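Chapter 7
Everyday Chores: What Machines Can and Cannot Do

In this chapter you will study:
• why some jobs were automated long ago and others were left alone
• what makes cloth, food and clutter hard for a machine to handle
• how robots are taught a task by copying people
• how to read a claim about a household robot
• how cost and time affect the choice between a person and a machine

Before you start, you should be able to explain the terms sensor, actuator, end effector and feedback, all of which were covered in Chapter 3.

7.1 The job that was left over

A washing machine has one of the easiest jobs in the house. It fills a drum, heats the water, turns the drum and empties it again. None of these actions depends on what is in the drum. A shirt, a towel and a pair of socks all get the same treatment, and the machine never needs to know which is which.

Once the cycle is over, the work goes back to a person. Somebody has to pull the load apart, find the sleeves, turn things the right way out, hang them up and later fold them. This part of the job has hardly changed since the first electric washing machines were sold. The same is true of dishes. A dishwasher cleans them, but a person loads it, and a person puts the plates away.

Factories show a similar split. Welding car bodies, filling bottles and stacking boxes of one size were handed over to machines decades ago. Sewing a garment, threading a cable through a hole or packing a mixed order into a bag is still mostly done by hand. Size and strength have little to do with it. The jobs that went first were those in which every part arrives in the same place, in the same position and with the same shape.

7.2 Why a shirt is harder than a brick

To pick up a brick, a robot needs to know where the brick is and which way it is turned. That can be given in six numbers: three for position and three for rotation. When the robot lifts one end, the other end comes with it.

Cloth does not behave like this. When you lift the corner of a shirt, part of it rises, part of it slides and part of it stays where it was. New folds form and hide the edges you were going to hold next. No short list of numbers gives the shape of a crumpled shirt, and two shirts dropped on a table will not land the same way.

A person folding a shirt copes with this without much thought. We feel the hem between finger and thumb, give the cloth a shake, and smooth it flat with the side of the hand. A robot with two stiff fingers has none of these tricks unless they are built in or taught.

One way of teaching is to record people doing the job with tools shaped like the robot's own fingers. The person works only through the grippers, so every movement recorded is one that a robot with the same fingers could try to repeat. Spreading out a shirt in this way means pinching it at a corner or an edge, and a poor choice of corner leaves a twist in the cloth that has to be worked out again.

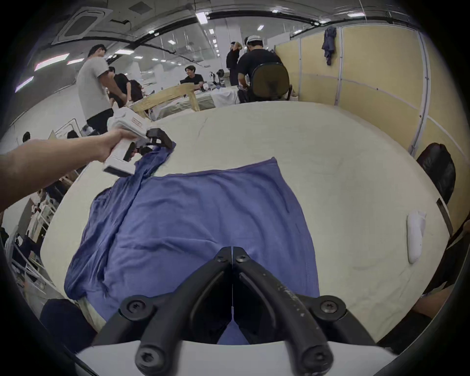

7.3 Learning from many tries

A single recording is of little use. If a robot copies one person folding one shirt, it will fail as soon as the shirt lies a little differently. Many recordings are needed, with different garments, tables, lighting and people.

Case study: the Kelance towel trial

Kelance, a firm that washes linen for small hotels, wanted to know whether a two-armed robot could take over the folding of hand towels. Its supplier, Vovton, trained the robot on 293 recordings made by the firm's own staff. The robot was then given 100 towels, one at a time, each dropped on the table in a heap. A fold counted as good if the towel could go on the shelf without being touched again.

The robot folded 85 of the towels to this standard. Most of the failures happened in the first few seconds, when it took hold of two layers of cloth and treated them as one. It took 3 minutes over each towel. Kelance kept its folding staff and moved the robot to night work — at that hour there is no one waiting for the table, and a slow machine does no harm.

When the same robot was handed pillowcases, it could not fold them. It had been taught towels, and a pillowcase has an open end and two layers throughout. Vovton had to begin a new set of recordings.

7.4 Reading a claim

Short films of robots doing housework are easy to find. Before you accept one as proof, look for answers to these questions:

• Was the robot working by itself, or was a person steering it from elsewhere?
• Has the film been speeded up?
• How many attempts were made, and how many are shown?
• Had the robot met this object and this room before?
• Who put things right when it went wrong?

A robot may do well on one question and badly on another. The Kelance machine worked alone, but only with one kind of object on one table. In a home it would meet fitted sheets, a cat on the washing and a basket left somewhere new each week.

Key words

Deformable object: an object that changes shape when it is handled, such as cloth, rope or dough.
Demonstration: a recording of a task done by a person, used to train a machine.
Success rate: the share of attempts that reach an agreed standard.

Activity 7A

Work in pairs with an old shirt and two pairs of kitchen tongs. One partner drops the shirt on a table. The other must fold it using only the tongs, while the first writes down each grip and each mistake. Swap over and repeat. Keep your notes for Section 7.5, where you will use them to write a set of instructions for a folding machine.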